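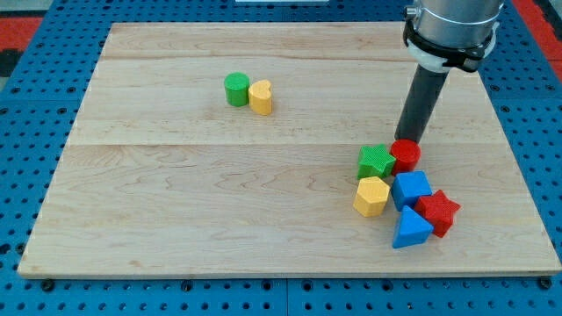 Will the arm take anybody's job?

It has taken one of the two packing posts on evenings, and the person who had that post now stands beside the arm and watches it. That person is me.

I wrote the question down at the staff meeting because I wanted to see how it looked on paper, and the answer just now, at the kitchen table, with my shoes off. The official answer was longer and used the word "journey."

So, November, and I am an Operator. It says so on the new badge. For eight years the badge said Packing, and I thought that covered it. The pay is the same plus a little for the evenings, and the chair is better. I want to be fair about the chair.

They have named the thing Dusten. There was a vote. I put down "Arm." Dusten is supposed to learn sorting and laying out before anybody lets him near a real carton, so for now he gets the practice board and the practice blocks. Stars, hearts, cylinders, the sort of thing you give a child to keep it quiet on a train. I type a sentence, like move the yellow heart next to the green cylinder, and he thinks it over and comes down with that long dark finger of his and nudges. There's no hand on him. He can't pick up a thing. He pushes, the way you'd push peas around a plate when your mother was looking.

Then I press the key for good or the key for bad. That's the job. I did 1284 of these before the end of the month's second week, according to the screen, which congratulated me with a little burst of paper streamers. In eight years of packing not one carton ever threw streamers at me.

Zsófia Oláh came up from the day side at five to hand over and we stood there like two women at a playground. She says he's worse with the triangle. I think he's worse with the stars, because the points catch on whatever is next to them and then he's dragging the whole family along. She says I let him off too easy and press good when it's only nearly good. I probably do. I said nearly good was what we shipped all last winter. She laughed and then looked over at the office door, and I noticed her look, and that's new. We never used to check the door.

What I didn't expect to miss is the talking. When there were two of us on the bench in the evening you had your hands full and your mouth free, and you got through a divorce or a kitchen remodel over the course of a pallet. Now my hands are free and I can't talk, partly for lack of anybody and partly because if I look away I miss the push and have to play it back. I have never been so idle and so busy. My back feels wonderful. My eyes feel like they've been rolled in flour.

Everybody pretends the back doesn't count, by the way. On break they were all going on about dignity and I sat there thinking about my lower back, which hasn't hurt going up the stairs at home since I stopped lifting. I didn't say so. It seemed disloyal.

The software side of it is called Nkosi and it lives on the second screen. Nkosi writes down everything I do, including how long I take between keys. At the start I took a long time, being careful, and got a polite message asking if I was still there. Now I'm quicker and I get no message, and I can't say the judging has improved. When I mentioned this to the fellow from Nandomero who comes to look after the arm, he said that was really useful feedback and wrote it on his hand. He washes his hands a lot, I've seen him.

He's all right, though. He told me the blocks were picked so that each one would be a different kind of trouble. A cylinder standing up can go over if you shove it too high. A cube will turn when you wanted it to slide. I told him any packer could have told him that about jars and boxes, and he said, could I? Could I write it down? So I stayed twenty minutes after and wrote down what I know about pushing things with a side of the hand when the other hand is full. Low and slow, and behind the middle. If it starts to turn, stop and go around to the other side. Never push two things that are already touching unless you want both of them to come.

It filled one page. I looked at it and felt a bit flat. I'd have guessed I knew more than a page. On the walk to the bus I thought of another half page, naturally, and had nothing to write with.

Later, same evening. Couldn't settle.

I keep going back to a bit around nine o'clock. I'd typed in that he should separate the blue triangle from the red star. He came down in the wrong place, went up again, waited, came down in a better place. I said "there you go" out loud. In an empty packing room, to a pole. And then I pressed good before he'd even finished, so Zsófia is right about me.

The plan, according to the sheet on the wall, is that by spring Dusten will do the laying out for the small sets and the day side will lose its second post as well, "through reassignment." Drevmont has been decent about it so far, I'll give them that. They haven't let anyone go. They have let people become things. Zsófia has been told she might become Quality. She wanted to know what she'd been up to now.

I could ask to go to the loading side, where they still need people who can carry. I could also stay and be the one who knows how he behaves, which they keep telling me is valuable, in the voice people use for costume jewelry. The form for stating a preference is due before the holiday closing. I've filled in my name and my badge number and the box for years of service. The box for "skills gained in current role" is small and I wrote "patience" and crossed it out and wrote "evaluation of motion," which is what the fellow from Nandomero calls it.

Need to buy eye drops. Need to ask if the chair comes with me if I switch. Zsófia wants to trade the early slot for the late one next week and I said fine, she can see how he is with the stars.

Remembered the half page, at least. If something round gets near the edge, come at it from the outside and bring it home. Don't chase it. Will give him that tomorrow, if his hand is dry.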